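Visite chez Rusnák, fabricant de caisses métalliques

En décembre, notre petit groupe d'acheteurs a visité l'entreprise Rusnák, qui fournit des bacs et des armoires à plusieurs ateliers de la région.
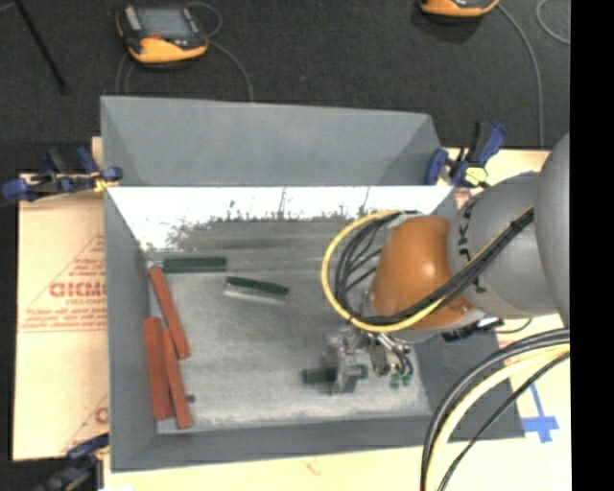
Un grand bac gris en métal, avec des blocs rouges au fond.

Le rendez-vous était fixé à huit heures et demie, devant la porte de la livraison. Madame Vlasta Holub, responsable des ventes, nous a offert un café très fort et nous a donné des gilets jaunes. Ensuite nous avons traversé la halle de pliage, où le bruit est important, même avec les bouchons.

L'entreprise emploie 60 personnes. La tôle arrive en plaques, elle est coupée la nuit et pliée le matin. J'ai appris que le modèle Irno, le plus demandé, existe en 19 dimensions. Il est vendu surtout par le catalogue Sellport, avec un délai de trois semaines. Le modèle Rulix est plus lourd et se commande directement à l'usine. L'année passée, on a produit environ 2240 pièces des deux modèles ensemble.

J'ai posé une question sur la peinture, car nos anciennes caisses rouillent aux coins. Madame Holub a expliqué que la soudure doit être nettoyée à la brosse avant la première couche, et que beaucoup de clients demandent maintenant la tôle sans peinture.

Nous avons mangé à la cantine : soupe de lentilles et gâteau au pavot. Le bus du retour partait à quatorze heures. L'offre de prix doit nous parvenir par courrier.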